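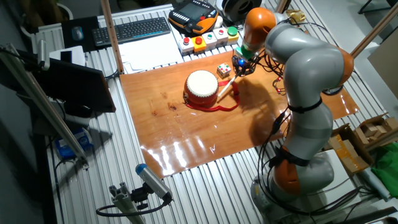 How do I fix white rings on a wood table?

My daughter left a hot mug on our wood table and now there is a cloudy white ring. The table came from Grakitz in February and I don't know what finish is on it. I wiped it with dish soap and nothing changed. I would like to avoid sanding.

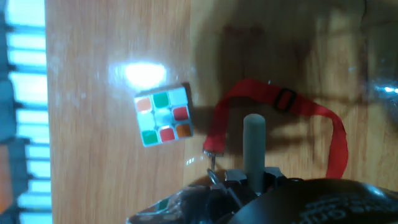 The ring doesn't feel rough when I run a finger over it. I have olive oil, baking soda and a hair dryer in the house. The store sent me a care sheet but it only says to use coasters.

Posted by tablemom401, May 19, 2024

Norbert Urban
White means moisture in the finish. Dark would mean it got into the wood, and then you would have to sand. Put the hair dryer on low and keep it moving a few inches above the ring. Give it ten minutes and stop if the surface gets too hot to touch.
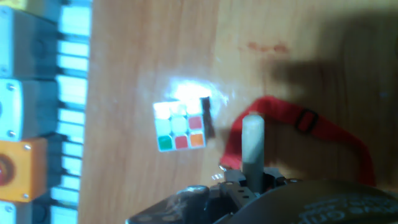

If some haze is left, rub in a little olive oil with a soft cloth, going with the grain, and leave it overnight. Wipe it off in the morning. I would skip the baking soda because it can dull a shiny finish. Try everything on the underside first.

trelness_42
Mayonnaise. My aunt swears by it. Leave it on for an hour.

pinegrove658
Hair dryer worked on my desk, mayo did nothing. If it is shellac, go easy, heat softens it.

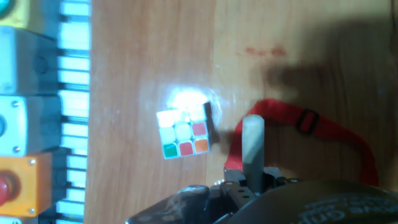 Dab rubbing alcohol on a hidden spot. If it gets sticky it's probably shellac. Paste wax when you're done helps with the next mug.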